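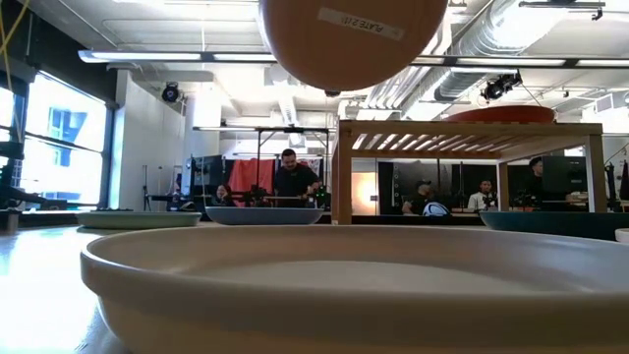

4. Setting up the audio guide for a temple visit

The Vikgate handset is issued at the visitor desk of the Kirnetska temple precinct. It holds the full commentary for the outer court, the relic hall and the river terrace. No mobile signal is needed.

4.1 Before you start

Check that the battery symbol shows at least two bars. If it shows fewer, return the handset to the desk and ask for another.

Note: Handsets with a grey strap carry the Wullus software and use a different menu. See section 7.

4.2 Choosing a language and route

1. Hold down the side button for three seconds until the screen lights up.
2. Use the arrow keys to move to your language and press OK.
3. Select SHORT or FULL. The short route leaves out the river terrace and takes about 2 hours at walking pace.
4. Put the strap over your head and plug in the earphones.
5. Press OK again. The welcome track plays once and then stops.

The language cannot be changed once a route has begun. To change it, switch the handset off and repeat from step 1.

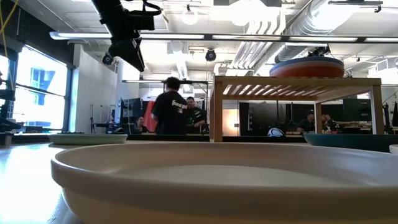
Fig. 6. Bowls and a green plate, with a small slatted table behind.

4.3 Playing a stop

1. Find the number plate at the foot of the shrine or doorway.
2. Key in the number and press OK.
3. To pause, press OK once. To go back to the start of the track, press the left arrow.

If the screen shows NO TRACK, check that the number belongs to your route. Stops on the river terrace are not loaded with SHORT.

Caution: Shoes must be taken off before the inner steps. Stone paving in the outer court becomes very hot in July. Keep to the matting.

Caution: Do not use the loudspeaker in the relic hall. Earphones only.

4.4 Returning the handset

Switch off, wind the earphone lead loosely and hand both to the desk at the east gate. Deposits are paid back there until closing time. The west gate has no desk.

Faults should be reported on the Pawlak form kept beside the charging rack. Write down the handset number and the last stop played.

Section revised 16/04/2019, H. Marciniak. Replaces the loose sheet supplied with earlier handsets.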